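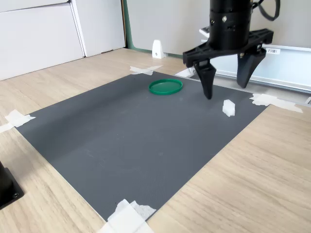
Figure 4. Dark grey mat on a wood-grain tabletop.

4.3 Sharing a work table
We were lucky in our neighbours at Fajardo, and all 23 of them were generous with their stories about sharing - or not quite sharing - a table. 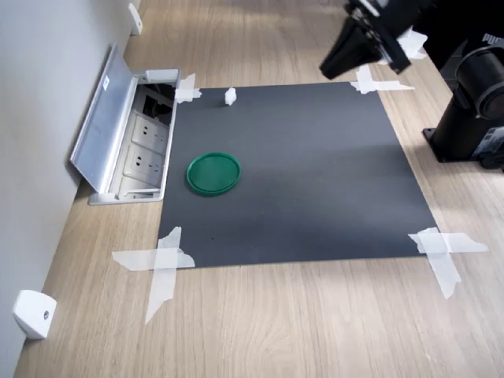 Nithin Mudaliar felt that quarrels over the table were mostly about noise, and that a quiet neighbour could leave out whatever they liked.

We heard much the same in September, when colour-coded hours were tried and
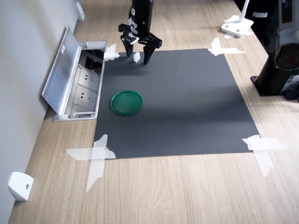

then gently dropped after three weeks, as people kept trading them over tea.

Habits, it seems to us, travelled better than rules.
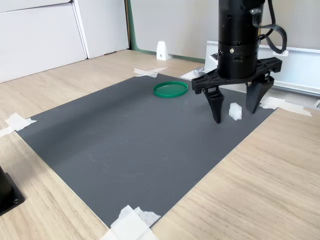 4.4 Limits of the interviews
Four talks were cut short by supper.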